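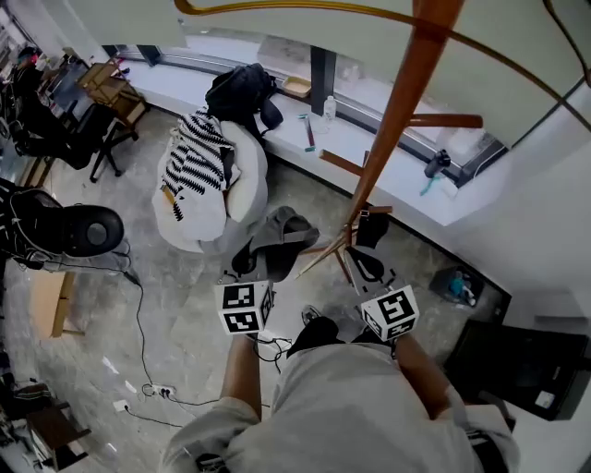
Do you really need a coat rack?

Every tidy-home page tells you to buy one. I have my doubts. A rack holds four coats well, and then the bags start landing at its foot, where people trip over them.

Before spending money, try these.

Hang bags by the top loop. A long strap on a low peg ends up on the floor anyway.

Keep backpacks off the chairs. A pouf with a blanket over it is for sitting on, whatever your family thinks.

Clear the window ledge once a week. Water bottles, pens and spray bottles collect there, and the "catch-all tray" everyone recommends mostly catches two things and gets ignored.

Cables: skip the fancy sleeves. Run the cord along the wall and put the power strip where feet don't go. Vira Zhuravel swears by the Grimita clips. Mine fell off in November.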